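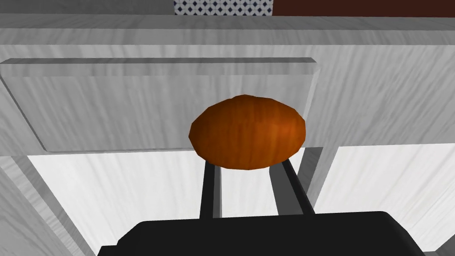 5 min read

Corkden's bread weekend is back, and it has twice the ovens

Start saving your appetite, because the Corkden Bread Weekend returns this July after a year off, and the plans for it look wonderful. The old grain hall on Mill Lane will open its doors at 8 a.m. on Saturday, with baking, tasting, milling and a good deal of friendly arguing about crust going on until the evening.

The last time the event ran, it filled one end of the hall and sold out of nearly everything before lunch. This year the organizers have taken the whole building plus the yard behind it, and 562 people have already signed up for the free tasting cards. If you were one of those who stood in line last time and got to the front just as the final tray of cheese rolls went (we were right there with you), the extra space is very good news.

Rolls get the spotlight

Each edition picks one kind of bread to celebrate, and after sourdough and flatbread it is finally the turn of the humble roll. Soft rolls, seeded rolls, potato rolls, sticky sweet ones with cardamom, the crackly kind you tear open and fill with far too much butter. Home bakers can enter up to two batches in the open contest, and there is a separate class for anyone under 16. Entries have to be at the table by 10 a.m., on a plain plate, with a card listing the flour and any nuts or seeds.

Judging happens in public again, which is half the fun. The judges cut, sniff, squeeze and chew right in front of the crowd, and they talk through what they like as they go. Even if you have never baked a thing in your life, you come away knowing why one crumb springs back when you press it and another stays flat.

Agyeman, the bakery by the bus station, is supplying the big breakfast table. The shop has been baking for the town since long before there was a bread weekend, and its plan is to bring 500 rolls for the opening hours, with a second bake arriving at noon. Its ginger loaf will be there as well, sliced and buttered, and if you have not tried it yet, please do. It is dark and sticky and goes down beautifully with strong tea.

Fresh flour from up the valley

The part we are most excited about is the milling corner. Prerano, the small farm mill up the valley, is bringing a stone mill on a trailer and will grind wheat and rye in the yard all day long. You can hold out a hand and feel the flour come off the stones, still a little warm, and the smell is something like toasted hay and nuts. Small bags will be for sale at $5 each while they last.

Bring your own jar or tin if you can. The mill is trying to get through the day with as little packaging as possible, and anybody who turns up with a container gets a scoop of rye thrown in.

There will be talks beside the mill, too, all of them short. The first covers old wheat varieties that are being grown again on the upper fields, the second is on keeping a starter alive in a cold kitchen, and the last one takes on the question that comes up every single year: can you freeze dough, and when should you do it? Expect strong opinions from the benches.

Hands in the dough

Last time the kneading sessions were packed so tightly that people were shaping loaves on the windowsills. This year there are 200 places across the day, in groups small enough that everyone gets a proper stretch of table. Hakora, the cooking school on Station Street, is running them, and no experience is needed at all. You mix and knead a simple milk dough, shape it, leave it to rise while you wander around the stalls, then come back to bake it in one of the wood-fired ovens in the yard. What you bake goes home with you, assuming it makes it as far as the gate!

Places in the kneading sessions cost $5, and under-10s go free with an adult. Bring an apron and tie back long hair. The school is setting one table aside for gluten-free baking, with its own bowls and tools, and that is something many readers asked for after the last event. Please book for it by name when you sign up, so the right number of stations can be kept clear.

For those who would rather watch, the yard ovens will be going from early morning. Seeing a wood oven fired and swept and loaded is lovely in its own right, and the bakers are happy to answer questions between batches. A bench with some shade has been promised along the north wall.

More than bread

Naturally, bread wants company. Along the lane side of the hall there will be honey, soft cheese, three kinds of plum jam, pickles, smoked trout and a stall that sells nothing but butter, including one with seaweed in it that we have been thinking about ever since we were handed a taste. A brass band plays at noon and again at 4 p.m., and the children's corner has dough modeling, picture books and a treasure hunt through the hall.

Leftovers will be put to good use. Whatever is unsold at closing goes to the community kitchen on Chapel Row, which will turn it into bread pudding and soup croutons for its weekday lunches.

Getting there

Entry to the hall is free, and so are the tasting cards, though you need to pick yours up at the front desk. The parking lot on Mill Lane will be closed for the stalls. Use the one behind the swimming pool and walk over the footbridge, or take the number 5 bus, which stops outside the library and will run every half hour. There is a rack for bikes in the yard. Dogs on leads are welcome outside but have to stay out of the hall.

Sign-up sheets for the kneading sessions are at the library and at Hakora's front counter, and contest forms can be picked up from the same places. The morning groups are filling fastest, so if you want to have your rolls ready in time for lunch, go soon.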